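Desk Setups > Monitors and Mounts
Thread: Stock stand or arm for a wide monitor on a wooden desk?

linilville_kp
Posted 9:40 pm
Wide Huawei monitor on its stock stand, second monitor to the left with the terminal on it. The wide one shows a week-view calendar most of the day. Desk depth is 75 cm. Eye to panel is 80 cm when I sit back, less when I type. I want the area under the panel clear for a notebook. Options are (a) keep the stand, (b) the Farnlow single arm, clamp version. The clamp needs 3 cm of free overhang at the rear edge and I have that.
Kornél Pap

torque_spec
Posted 9:58 pm
Keep the stand. A flat rectangular base takes little usable area and you can put things on top of it. An arm on a desk against a wall needs elbow clearance behind the panel, so the panel comes forward.

Okbridge_owner
Posted 10:06 pm
Disagree with the above. I run an Okbridge arm against a wall and lost no depth. The elbow folds sideways. Post pictures of the desk, including the left side.

linilville_kp
Posted 10:31 pm
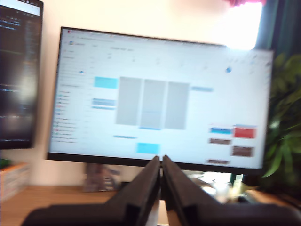
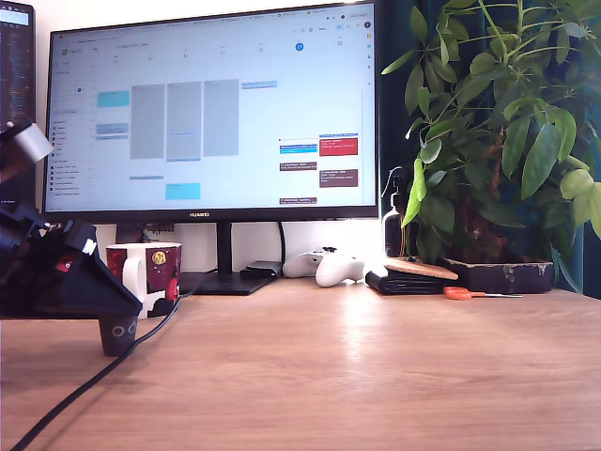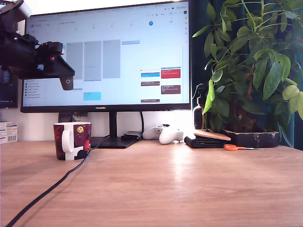 Wide monitor with the week calendar open, second monitor at far left in all three.

torque_spec
Posted 10:44 pm
Folding sideways only works if the side is free. With a second monitor on the left the elbow has to go right, and in the third picture that is where the cable comes down. You would be rerouting it first.

Okbridge_owner
Posted 10:52 pm
Rerouting a cable is ten minutes. Clip it to the arm.

m_hadley
Posted 11:15 pm
Separate point on the calendar. Three tall gray blocks next to each other take up the middle of the week, and the short entries are squeezed in around them. If those are background blocks, move them to the all-day row. You also have the sidebar open. Closing it widens every day column, and the brown entries might then be readable from 80 cm.

linilville_kp
Posted 11:27 pm
The gray ones stay, I plan against them. Sidebar can go. Text size is a fair complaint, I lean in to read the brown ones.

torque_spec
Posted 11:34 pm
Then the problem is text scaling and the mount won't fix it. Raise scaling one step and leave the stand alone.

Okbridge_owner
Posted 11:41 pm
An arm lets him pull the panel closer. Same result, and the desk is clear.

linilville_kp
Posted 11:58 pm
Closed the sidebar and raised scaling one step. Readable at 80 cm. The Farnlow is 115 with the clamp, so I'm holding off until May. Does anyone have the Entili riser? I need to know if its feet clear a flat base.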